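Home support guides > Telecare > Setting up at home
Print this page | E-mail this page
January - by the Perkesbridge Telecare Team

Section 4: Setting up your Buvitz medication reminder

Please don't feel you have to rush through this part. Most people manage it in one sitting with a cup of tea beside them, but you can stop after any step and the unit will remember where you had got to. If you have a carer or relative who helps with your tablets, do wait until they can sit down with you, as some of the questions are easier with two heads.

Before you begin, have your latest repeat prescription slip to hand, along with the welcome letter from your Mondarov health centre. The letter has your patient code on it, near the top.

1. Stand the base unit on a flat, dry surface, away from the cooker and the sink. A bedside table or a hall shelf will do nicely.

2. Plug in the power lead and wait for the green light to stop blinking. The back-up battery needs 48 hours to charge fully the first time, but you can carry on with the set-up in the meantime.

3. Press and hold the round button until you hear two beeps, then let go.

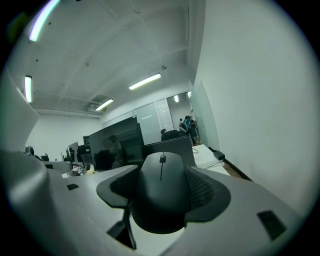
4. On your computer, open the Perkesbridge patient page and choose "Add a device". Type in your patient code exactly as it is printed, including the dash, and click Next.

5. Enter the times you take your medicines. The unit can hold up to 4 reminders a day - if you need more than that, ring us and we will set up the longer timetable for you.

6. Choose who should be told if a reminder goes unanswered. You can pick a relative, a neighbour or the Munteanu night desk, or any mixture of them.

7. Click Save, then press the round button once. The unit will read your reminder times aloud, so listen right through to the end and check them against your slip.

Note: The memory holds 490 past reminders. After that the oldest ones drop off to make room, and there is nothing you need to do about it.

Caution: The reminder only knows the times you have given it. If your doctor or pharmacist changes your medicines, please go back to step 5 that same day. Never take a second dose simply because the unit has sounded twice - check your tablet box first, and if you are still unsure, ask your pharmacist.

Caution: Do not use the base unit to call for urgent help. In an emergency, always dial 999.

Filed under: Living at home, Medicines, Carers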